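HOMES & MAKING | FEATURE

The long argument for a pale table

By Nimal Begum
August 30, 2026
70 shares | 3 comments

Everyone wants dark timber again. Walnut, smoked oak, that near-black stain the cafes have all gone for. Annelies Marti isn't having it.

"Put your lunch on it," she says. "Go on. Now find the olive."

Her place at Mastilby is grey walls and light wood, and not much else on purpose. She styles tables for a living, mostly for small makers, and she's been stubborn about pale ones for years. Cream, tan, white. Then one strong colour and stop. Green at the moment. Deep emerald green, a bit marbled if she can get it, as plain a shape as possible. Before that it was a rusty orange she now can't stand.

The theory, if it is one: a table is background. You want it warm enough that a white plate looks properly white against it, and quiet enough that whatever lands on the plate gets all the attention. Two green cubes will do it. You don't need a centrepiece. She is quite rude about centrepieces. 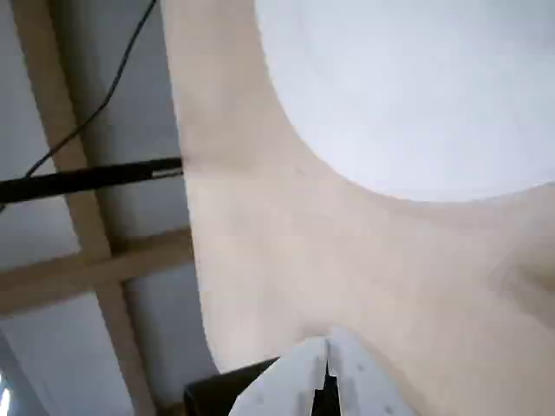
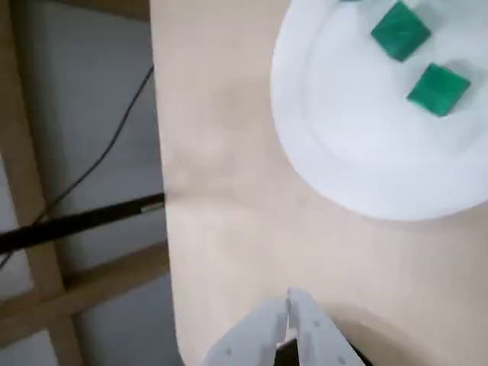 Pale wood at Mastilby.

The catch is marks. Light timber shows everything and Marti won't pretend otherwise. Tea, biro, the ghost of a hot pan. Her first pale table came second hand from Kanuvov, $200 with a wobble, and she sanded it back twice before she gave up and let it look used. Her advice now is to live with a smudge for a week before you go near it. Half the time you stop seeing it. The other half, fine grit, with the grain, light hand, and do the whole top or you'll get a clean patch that looks worse then the stain did.

Edges matter more than you'd think. She likes a rounded corner. Kinder on hips in a small kitchen, and the light rolls over it where a square one just stops. Workneh, who cut tops to order, will round a corner for 70 dollars each. Worth it for the two you walk past. Leave the pair against the wall.

New, a decent one runs to $900 from Drevirness. Long wait. They were quoting October when I rang and the woman on the phone didn't sound confident.

Plates, then. White, wide rim, flat in the middle. That's the lot. Marti owns 3 sizes and uses the big one for nearly everything, including keys. A rim gives the colour some room, she reckons, and if you crowd it you may as well have bought the patterned set your aunty wanted you to have.

I went home and cleared my own table, dark, glossy, inherited, impossible. Put a white plate on it with a lime. Looked like a stage light in a pub. Tried a cream cloth underneath and it was better straight away, so maybe start there if you've not got the 900. An old bedsheet works. Iron it first, I didnt.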